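**Thread: Wiping and clearing tables – is any machine there yet?**
Board: Shop Automation / General

---

**skalell_bench** wrote (Sep 7, 2018):

Splitting this off from the floor scrubber thread because it was getting buried.

My claim: clearing and wiping a work table is still out of reach for anything a small shop can buy. Sweeping an open floor is mostly solved. A table is a different job. You have to pick things up, decide where they go, and then put even pressure on a surface without gouging it.

The surface I have in mind is light wood-grain, flat, with glare across the middle. Easy for a person. A depth camera may see it differently.
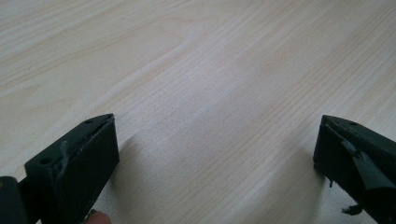
### Reply 1

**drinine_tooling** wrote:

I disagree on the wiping half. Wiping a known flat surface is a path plus a force limit. We had an arm at the Brurnville shop doing it in July with a foam pad on a spring mount. It covered the table in 53 passes, which is slow, but the result was fine.

Picking up is the real problem. Thin parts on a flat top are bad. Washers, paper, a single cable tie. Two flat fingers can't get under them.

### Reply 2

**offcut** wrote:

> It covered the table in 53 passes

So a person does it in under a minute and your arm takes a coffee break. What did the table look like before? If someone had to clear it first, I would not call that doing the chore.

### Reply 3

**drinine_tooling** wrote:

Yes, someone cleared it first. I said wiping half.

### Reply 4

**skalell_bench** wrote:

I'd put finger wear ahead of thin parts. Rigid fingers need a soft layer to hold anything smooth, and the soft layer is the first thing to go. Look at the pair in use here: black pads peeling on both sides, a big flap torn away on the right one, shreds hanging off the bottom.

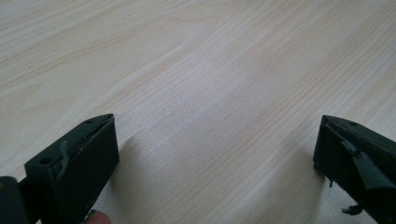 Once the pad lifts, the contact area changes from one grasp to the next, and any force number you tuned on day one is meaningless. A loose strand can also drag across the table and land in whatever you are trying to keep clean. A shop will not swap pads every week for a job that takes a person no effort.

### Reply 5

**bermudez_maint** wrote:

Pads are a consumable. We treat them like saw blades at Bermúdez. Things that helped, in order:

1. Scuff the finger face and degrease it before gluing. Most peeling starts at an edge with oil under it.
2. Wrap the pad over the tip so there is no exposed seam on the gripping side.
3. Use a thicker pad. Ours went from 3 mm to 5 mm and the tearing at the corners mostly stopped.
4. Keep a spare pair of fingers with pads already bonded. Swapping fingers is quicker than patching one.

None of this makes the machine any smarter, but it takes wear off the list of excuses.

### Reply 6

**offcut** wrote:

5 mm of rubber on each side and you have lost 10 mm of opening, plus the tip is now too fat to get between parts on a crowded table. That is a trade, and a poor one for small hardware.

### Reply 7

**bermudez_maint** wrote:

Taper it toward the tip. We do not handle small hardware with that gripper anyway. Suction for flat stuff, fingers for the rest.

### Reply 8

**mop_and_bucket** wrote:

Household side of this: I would settle for a machine that puts cups in the sink. It can leave the washers. Homes are worse than shops in one respect, though – the table is never the same table twice. In a shop you can at least tape off a zone and tell people to keep their lunch out of it.

### Reply 9

**skalell_bench** wrote:

Fair. I'll narrow the claim. Wiping a cleared table: possible, slow. Clearing a mixed table of up to 6 kinds of item: I have yet to see it run a full shift without a person stepping in. If anyone has a log from a full shift, post it, with the stops left in.

### Reply 10

**drinine_tooling** wrote:

I can get you the July log for the wiping runs. The stops are in there. Most of them are the spring mount sticking.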